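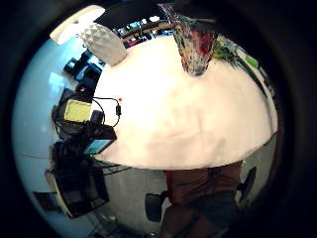 Ticket 358
Queue: Student Robotics Projects, Makokha Laboratory
Opened by: Gifty Owusu, project group 2
Category: Data recording / hand-held gripper
Priority: Normal
Status: Resolved, pending confirmation

Summary
Recording on the Plidar host stops before the end of a session. The group's course project requires complete recordings of a tabletop pick-and-place task, and partial files are not accepted by the Tisar upload page.

Description from requester
The recording program starts normally and the counter advances. At frame 160 the counter stops and the message "stream lost" appears. The program does not close by itself and has to be ended from the task list. The fault was present in every attempt made this morning. No settings were changed after the April lab session, when the same program ran to the end.

Log

9:40 Ticket received. Requester asked to provide the host log and to state which port is in use.

10:05 Log received. The camera is dropped by the host and is not found again until the program is restarted. Port in use: front, lower.

10:20 Requester asked to move the camera to a rear port and repeat the recording with no other changes.

10:50 Requester reports the same message, this time at frame 358. Storage checked at the same time: 70 percent full, within the limit for student accounts.

11:15 Power settings reviewed by remote session. The host was set to suspend idle ports — a default restored by the last Gronard system update. Setting turned off. Host restarted.

11:45 Requester reports one full recording completed and accepted by Tisar. A second recording is to be made with the cable swapped for a spare, as the original has a slight play at the connector.

13:30 Second recording completed. The original cable has been labeled and handed in at the laboratory desk for inspection.

Resolution
Port suspend setting turned off on the Plidar host. The same change will be applied to the other student hosts before the next project session. Groups are asked not to turn the setting back on.

Outstanding
Inspection of the returned cable. The partial files from this morning remain in the group folder and may be deleted by the requester.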